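Schools > Technology > Student projects

Kurusholm students put kitchen robot to the test
By Kai Brinkmann, January

A student team at Kurusholm College wants a robot arm to tidy a table after breakfast. After a term of work, it remains an open question whether anyone should want the same.

The project, named Dandari, is the college's entry for the Kavanagh Cup, a schools' contest with a top prize of £675. Teams must show an arm picking up household objects and putting them where they are told to go. The rules allow 30 minutes on the table, and anything touched by a human hand in that time scores nothing.

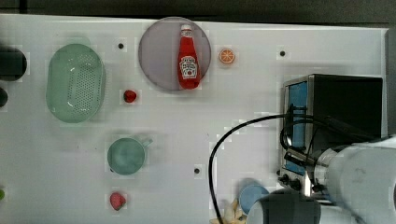
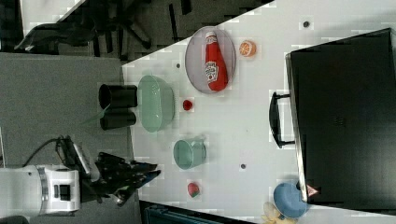 The team says it has logged 1042 attempts so far, of which 350 ended with the right object in the right place. Members call that progress. It is also a success rate of one in three, on a table they laid themselves, with things they chose.

The students blame poor lighting in the lab and say the software, which they call Hesex, is getting better each week. They could not provide weekly figures to back this up – the early results were kept in a notebook that has gone missing.

The college has been less cautious. Its newsletter told parents that the work could one day help older people stay in their own homes, a claim the students themselves did not repeat when asked. One said the team would be happy if the arm could deal with a mug twice in a row.

Judging takes place next month. The organisers will bring their own objects and will not say beforehand what they are.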